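Print this page | E-mail this page

Repotting a very old Christmas cactus without killing it?

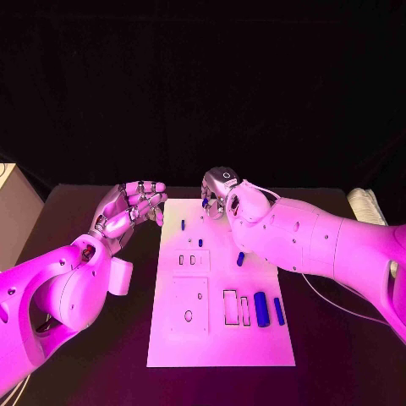

I have been putting off asking this for the best part of two years, so please bear with me while I get it all down. My grandmother's Christmas cactus came to me when she moved into her flat, and by the family's reckoning it is 40 years old, possibly more. It lives in a clay pot with "Grasau" stamped on the bottom, which is where my grandparents went for their honeymoon, so the pot matters nearly as much as the plant does.

It has always flowered beautifully, usually from the end of November until well into January, but last winter I had perhaps a dozen blooms on the whole thing and several of those dropped before they opened. The stems nearest the soil have gone brown and corky, and the pads at the ends look thin and a bit wrinkled, even when I have watered it. Water runs straight through the pot and out at the bottom in seconds. There are roots poking out of the drainage hole, and the compost has shrunk away from the sides so you can get a fingernail down the gap.

I did try standing it in a bowl of water for an afternoon, as my aunt suggested, and it perked up for a week and then went back to looking sorry for itself. I've also fed it with a bottle of Juren houseplant food that was in the cupboard, but I don't know how old that was, and it smelled rather strong.

My mother says on no account repot it, because they like being tight in the pot and Gran never touched it in all those years. The lady at the garden centre said repot it at once into something much bigger. I'd like to know who is right, what sort of compost to buy (they tried to sell me three different bags), and whether the brown woody part is a disease or just age. It's 29 inches across at the widest point and very heavy, so I will only be wanting to do this once! And if it has to come out of Gran's pot, is there any way of getting it back in again afterwards?

It stands in the spare bedroom on an east-facing windowsill, if that makes any difference. No radiator under it.

Asked July 18, 2008

Answer 1

What a lovely thing to have inherited. Mine is a mere youngster next to yours, but my mother-in-law had one that was well over 70 when she finally passed it on to a cousin, and as far as I know it is still going, so please don't feel you are nursing it through its last days.

First of all, the brown corky stem is simply age. The old pads at the base turn to something very like wood, and they need to in order to hold all that weight up. Give them a gentle squeeze. If they are firm you have nothing to worry about. If one is soft or squashy, or comes away brown and wet in your hand, then that is rot and you would want to cut back to clean green growth straight away.

Your mother and the garden centre are both partly right, I think. They do like to be snug, and they flower better for it, but there comes a point where the pot is all root and hardly any compost, and then the water has nothing to hold on to and goes straight through, just as you describe. I would repot. What I would not do is put it into something much bigger. All that extra compost sits there cold and soggy with no roots in it to drink it up, and that is how most of them are lost. Go up one size only, so you have a finger's width all the way round.

As for compost, I use two parts of ordinary peat-free multi-purpose to one part of perlite, with a handful of fine orchid bark if I have it in the shed. Cactus compost on its own is too gritty in my opinion. They come from forests, where they grow up in the crooks of trees among the leaf mould — not from deserts at all, whatever the name might make you think.

Water it the day before. Then lay an old sheet on the floor, get somebody to help you, and tip the whole plant on its side with the branches resting on a folded towel. They are terribly brittle and will snap at the joints if you so much as look at them. Run a long blunt knife round the inside of the pot and push gently from below with your thumb or a bit of dowel. Trim off the roots coming through the hole if they are stopping it moving. It won't mind. Tease out the outer roots a little with your fingers, pop it in at the same depth it was before, and firm it in lightly. Then leave it alone for a few days before you water again, and keep it out of bright sun.

If you want to keep the Grasau pot, you can do it the other way about. Take the plant out, shake off as much of the tired old compost as will fall away, trim the roots by a quarter at the very most, and put it back in the same pot with fresh compost worked down the sides with a pencil. Scrub the pot out well first with hot water and a stiff brush. I have done this with mine twice now and it sulked for a month each time and then carried on as though nothing had happened.

Now is not a bad time, as you have the rest of the summer for it to settle before it starts thinking about buds. I wouldn't leave it any later than the end of August. And do please take some cuttings while you are at it! You are bound to knock a few bits off anyway. Twist off a piece with 3 pads, leave it on a saucer for a couple of days to dry at the end, and push it into a small pot of the same mixture. Do several, and give one to your mother.

I'd stop the feed for now too. Start again at half strength six weeks or so after you have repotted.

Answer 2

dont repot, they hate it. mine has been in the same pot since we got married. Just water it more

Answer 3

I agree with nearly everything in the first answer, and would only add a word about the buds, because I think there may be two separate things going on with your plant and it would be a shame to repot it nicely and then be disappointed at Christmas.

Buds that form and then fall off are very often down to a change of some sort. Moving the pot, turning it round, a cold draught from a window left open, or letting it dry right out just as the buds are swelling will all do it. Did it come to you fairly recently? If Gran's sitting room was warm and your spare bedroom is cool, it may just have taken a winter to get used to the place. Once you can see buds, try not to move it at all.

Few buds in the first place usually means too much light in the evenings. They need long dark nights from the middle of September onwards, and a lamp or even a street light through the curtains can be enough to put them off. A spare bedroom ought to be ideal for this, provided you aren't in there ironing until ten o'clock every night as I am. I ended up moving my ironing board, which my husband thought was ridiculous until he saw the flowers.

On pots, I have had good results with the plain Suominen clay ones, which are wide and rather shallow and don't tip over. I had a plastic Taker one before that and the whole thing went over on the landing carpet, plant and all — a heavy plant really does want a heavy pot underneath it. You could always stand the new pot inside Gran's if the sizes happen to work out, though with a plant of that width I rather doubt they would.

One more thing. Have a look at the roots when it's out. Healthy ones are pale and fairly fine. If you find little white woolly patches among them, that's root mealy bug, and it would account for the thin, wrinkled pads. Wash all the old compost off under a tepid tap if so, bin it well away from your other plants, and start afresh with a clean pot.

I do hope you'll come back and tell us how it gets on. Mine is a white one, what colour is yours?

Print this page | E-mail this page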